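The drinks table at the Plukholm hall

As many of you know, the drinks table moved in March from the corridor to the back room, and since then I have been asked the same things many times. How long should the tea stand? Who brings the honey? May we have coffee again? So the editor has kindly given me a place in this newsletter to write it all down.

First, the coffee. We do not have it at present. The old machine leaked and the repair cost more than a new one, and for the moment we prefer to spend the money on the heating. Tea is cheaper, and I must say that I sleep better after our evening meetings than I did before.

My grandmother kept a small shop in Dultora, and behind the counter there was always a pot for the customers who had walked far. She used to say that a weak tea is an insult and a bitter tea is a punishment. I did not understand this as a child, but now I make tea for 30 people and I understand it very well. Most of the bitter tea we drink here is bitter because somebody began to talk and forgot the pot. I have done it myself, more than once.

For black tea, please use water which has just boiled, and let it stand for four minutes. For green tea the water should rest a little before you pour it, and two minutes is enough. The herb tea from Penrose can stand as long as you like. It is only mint and lemon peel, and nothing in it becomes bitter.

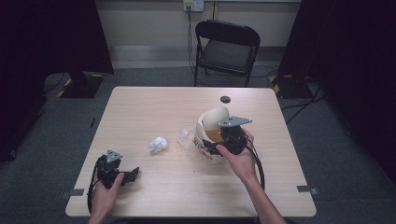
The table in the back room.

A word about the room itself. It opens at 6 in the evening, and the kettle is in the cupboard to the right of the door, together with the cloths. Please fill the kettle only to the line. When it is too full it spits, and the water goes behind the cupboard, where it is difficult to dry. The key goes back to Arnel Manalo at the end, not into the letter box – the letter box is emptied by the post people, and last winter we waited outside in the snow until the key came back to us.

Sugar is also a subject on which people write to me. We used to buy the small paper packets, and a box of 1000 lasted from one summer to the next. But the torn paper was everywhere, in the plants and between the cushions, so I now put out a bowl with a spoon. Please use a dry spoon. When a wet one goes into the bowl, the sugar becomes hard like a stone and I have to break it with a fork.

Honey comes from Tultis, from the cousin of one of our singers, and we pay for it from the tin. It is a dark honey with a strong taste, perhaps too strong for green tea, but very good with lemon and hot water when you have a cold. If the honey has become thick, stand the jar in warm water for a while and do not put it in the microwave. I say this because the lid is metal.

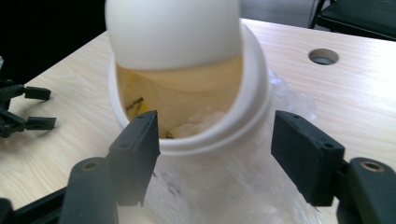

Cirilo Salinas

Several of you have asked me for the cold tea from the summer lunch, so I give the recipe also, although the weather is not yet for it. Put six bags of ordinary black tea in a litre of cold water and leave them overnight in the fridge. In the morning take out the bags, but do not press them. Add the juice of 2 lemons and as much sugar as you like, which you have first melted in a little hot water. If you put the sugar directly in the cold tea it will lie on the bottom, and the last person will get all of it. I add some slices of ginger too, but my wife finds this wrong, so you must decide for yourselves.

We still need somebody for the first meeting of each month, when I am at my daughter's. The work is not heavy. You come a little earlier, you boil the water, and at the end you wash the pots and hang up the cloths. Biscuits are welcome from everybody, but please write on the box if there are nuts inside.

Two teapot lids are also missing since the spring concert, a brown one and a small blue one. If you find them at home among your own things, you can leave them on the shelf above the sink.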